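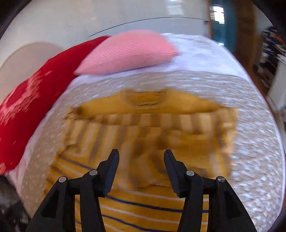 Participants wanted: hand-held gripper comparison, household tasks

Dralport is looking for people to take part in a paid comparison of two hand-held grippers, the Kowalczyk and the Birnow. Both are held in the hand and close two fingers on whatever you are picking up. We want to know which one gives cleaner recordings for training our robot arms, and which one people can use for a full session without getting a sore wrist.

Sessions run at our test flat in Zostau. You do ordinary household jobs with the gripper in place of your fingers: folding and spreading blankets, moving pillows, making a bed, putting books back on a shelf, hanging up tea towels. Soft things make up most of the list. Blankets are where the two models differ most, and where our February pilot left us with too few good recordings to compare.

What you would do

Each participant comes in for two sessions, one with each gripper. The order is drawn on the day. A session is 112 minutes including breaks and a short practice. You work through the task cards at your own pace and fill in a form on grip, weight and comfort after each block. If you drop something, pick it up and carry on. We keep those recordings too.

The camera on the gripper records video of the task and the room around it. There is no sound recording. Your hands and sleeves may show up in the footage, and your face could if you pass a mirror. You will get the full consent form by email before you book, and you can withdraw your recordings up until the data set is closed.

Who can apply

You need to be 18 or over and able to stand, bend and lift a light load with one arm. Left-handers are very welcome, as the pilot group was nearly all right-handed. No experience with robots is needed. If you have used either gripper before, please say so in your application. It won't rule you out, but we will put you in a separate group.

Please don't apply if you have had a wrist, elbow or shoulder injury in the past year.

Pay

$252 for the two sessions, paid by bank transfer after the second one. If you only finish one session you will be paid half. Travel is not covered. There is free parking behind the building and a bike rack at the front.

How to apply

Email Poppy Hartley, test coordinator, with your name, age, which hand you favour and the times of day that suit you. Put "gripper comparison" in the subject line. Applications are open from 2025-04-13 until all places are filled. We answer everyone, though it can take a week or so.

Wear flat closed shoes and a top with fitted sleeves. Loose cuffs catch in the finger linkages.

Contact: Poppy Hartley, Dralport test flat, Zostau | © Dralport | Privacy | Back to top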